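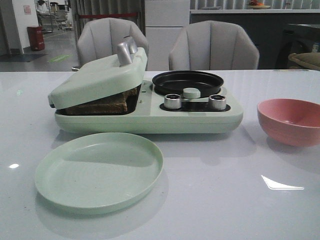

When should a phone with a swollen battery be taken out of service?
At once, as soon as any lift in the screen or back cover is found. Power the phone off, do not charge it again, and do not press the cover back down.

Used Phone Intake: Battery, Charging and Housing Checklist

Applies to: Trerura, Akanda and Akanda Plus handsets received at the Drendine repair counter
Last revised: Thursday, October 21, 2021

The checklist covers the condition of a phone when it comes in, before it is opened. It has 13 checks. Mark each one Pass, Fail or N/A. A Fail on any check in Part A stops the inspection, and the phone goes to the isolation box. A Fail in Part B or Part C is written on the intake slip and the inspection continues.

The April version had the charging checks ahead of the battery checks. The order has been reversed so that no phone is connected to power until Part A is finished. Discard printed copies of the April version. 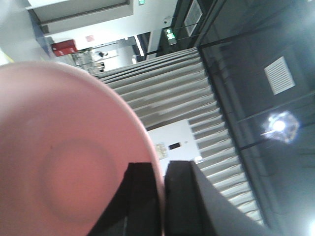 Reading time: 4 minutes

Tools needed

Flat glass plate, feeler gauge set, inline USB power meter, 18 W charger with a cable known to be good, contact thermometer, flashlight, non-metal pick, lint-free cloth.

Part A. Battery (phone powered off, no cable attached)

1. Back cover lies flat on the glass plate, camera bump over the edge.
Comment: The Akanda Plus has a slight factory curve along both long sides. Compare it with the reference shell before marking a Fail. Rocking from corner to corner is a Fail on every model.

2. No gap between screen and housing at any point on the perimeter.
Comment: Use the feeler gauge at the middle of each side. Any gap of 2 mm or more goes straight to isolation without further measurement. Smaller gaps are also a Fail, but note the position. A gap at one corner only is often drop damage, and the bench will want to know which corner.

3. No bright or discolored patch on the display when light pressure is released.
Comment: Fingertip pressure only. Skip this check if the screen is cracked and mark it N/A.

4. No sweet or solvent smell at the speaker grille or charging port.
Comment: Move the phone to the ventilated shelf first if a smell is noticed from normal handling distance. Cleaning wipes used by the previous owner give false alarms. Wait, then repeat once.

5. No burn marks, melted plastic or residue around the charging port.
Comment: Use the flashlight. Gray lint is not residue. Brown or glossy black deposits are.

6. Phone at room temperature before charging begins.
Comment: Phones delivered by courier in cold weather stay in the intake tray until they match the room. Record the reading. Do not warm a phone on a charger or a radiator.

Part B. Charging (Part A complete, all Pass or N/A)

7. Port clear of debris and connector seats fully.
Comment: Remove lint with the non-metal pick, phone off. A connector that tilts freely when seated is a Fail even if the phone charges.

8. Charging starts with the 18 W charger and the power reading is stable.
Comment: The base Trerura does not support fast charging and will draw less than the charger can supply. Judge the stability of the reading and leave the peak value out of it. A reading that drops to zero and returns while the phone is left untouched is a Fail.

9. Housing temperature normal during charging.
Comment: Measure beside the camera and beside the port. If the housing is too hot to hold comfortably, disconnect at the wall socket, leave the phone where it is on the tray and treat it as a Part A failure.

10. Charge level holds in standby for 8 hours.
Comment: Screen off, airplane mode on, SIM removed. Write down the level at both ends. This check may run overnight, but only with the cable disconnected. Phones with a broken display are marked N/A.

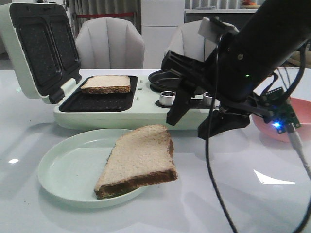

Part C. Housing, lenses and screen

11. No exposed glass edges on screen or back cover.
Comment: Cover any crack with clear film before further handling and write "glass" on the slip. The perforated display on the Akanda Plus tends to crack outward from the camera hole. Short cracks there are easy to miss with a screen protector in place, so remove the protector if it lifts cleanly.

12. Camera lenses intact and side buttons return freely.
Comment: A sticking power button can keep the phone from shutting down fully. If it sticks, confirm power-off on the display before the phone goes in the tray.

13. Liquid indicator in the SIM slot unchanged.
Comment: White is a Pass. Pink or red is a Fail. On older Trerura units the indicator fades to cream with age, and cream counts as a Pass.

Isolation box

Use the metal box with the vented lid, kept clear of shelving and paper stock. One phone per compartment, screen up. Do not stack phones and do not put padding foam in the compartments. Label with intake number, the check that failed and the time. Isolated phones are collected by the Grestora battery recycling service and must not be mailed.

Records

Enter the results in the intake sheet on the same day. Where a comment is needed, give the location and what was found: "lower left, gap at frame" is usable, "looks bad" is not. If a customer declines isolation and asks for the phone back, record the refusal, hand over the printed battery notice and return the phone powered off.

Open points for the next revision

Foldable Akanda models are not covered. Check 1 cannot be carried out on them as written, and a hinge check is still in draft. Until it is issued, refer foldables to the bench unopened and uncharged.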